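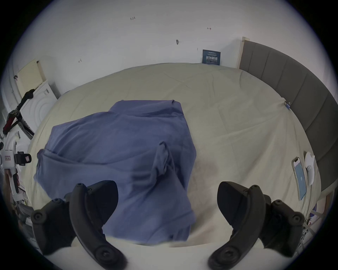

Shoot DVD vs. just watching the shows - is the Zastmont set worth it?

Posted 12 November 2022 by turnbuckle_tad

ok so finally got through the Zastmont Wrestling two disc set. the Lawal Oyelaran sit-down plus the "lost TV" disc. Long. Up to 300 minutes if you let the extras run. Mixed feelings.

Good stuff - Oyelaran on the booking after the October TV cut. Names names. Says the tag title switch was decided in the parking lot. Also the pay stories, $27 for a main event in Brirkeck, gas not included. Believe it.

Bad stuff - the host. Keeps stepping on him. Guy is halfway into the Ilham Ghoneim story and host goes "let's move on to the cage match". NO. let him talk

Anyone else have it? Thinking of selling mine.

mat_burn_mike
Don't sell. Disc two alone is worth it, the Brirkeck armory show has never been out in decent quality. My old tape of that was unwatchable.

Agree on the host. Brutal.

clotheslinecarla
Gonna disagree on disc two. They cut the entrances, dubbed over the music and the crowd goes dead every time somebody talks. I'd take the old tape. At least it sounds like a building with people in it.

mat_burn_mike
Music rights, what do you want them to do. Small company

clotheslinecarla
Leave the crowd in? Turn down one track? The Clolia set had the same problem and they managed it fine.

turnbuckle_tad
Carla has a point, the Tăng vs Ghoneim match is weird with no noise. That was the loudest match they ever ran. On the DVD it's boots and a mat mic. Still a great match tho

row3seat12
I was at that one. Paid attendance was 373, they announced way more. Folks standing on chairs from the ten minute mark on. Ghoneim did the dive off the stage and landed mostly on my buddy's nachos.

What does Oyelaran say about the finish? Always heard Tăng was supposed to win and changed it himself in the ring.

turnbuckle_tad
He says no. Says Tăng was told that morning and was fine with it. Then says Tăng didn't speak to him for 12 weeks after so, you know. Fine-ish

oldschool_dez
Oyelaran is working all of you. He's been telling that story different ways for years. On the radio show he said it was Ghoneim's idea. At the fan fest it was the promoter's. Now it's his. Every shoot interview is a guy getting paid to be the smartest one in the room.

row3seat12
Sure but that goes for all of them, you still get something out of it. The pay stuff lines up with what Ghoneim said in her own interview

oldschool_dez
Pay stuff yes. Booking stuff no. He was a mid card guy, he wasn't in those meetings.

mat_burn_mike
He had the TV book the last three months, Dez. It's on the credits. literally his name

oldschool_dez
Credits on that show also listed a ring doctor. Never saw a ring doctor.

clotheslinecarla
lol ok that one I'll give you

Did anyone get the Ghoneim interview as an extra? The box says it's on there and I can't find it in the menu.

turnbuckle_tad
Disc one, chapter select, keep going past the last chapter. No label. Only nine minutes. She's better than he is - straight answers, no host. Wish they did the whole disc with her.

clotheslinecarla
Found it thx. Yeah she should of had the main feature. The part on the Clolia tour falling apart is great

row3seat12
Tad, if you're still selling, I'll take it. PM me a price

turnbuckle_tad
Think I'm keeping it now, sorry. Gonna rewatch the armory show with the sound off and the old tape audio going. Will report back if it syncs

Related threads
Best indy tag matches that never made tape
Clolia box set - disc 3 skipping, anyone else?
Tăng career record, corrections wanted
Armory shows: post your ticket stubs
Hosts who ruin shoot interviews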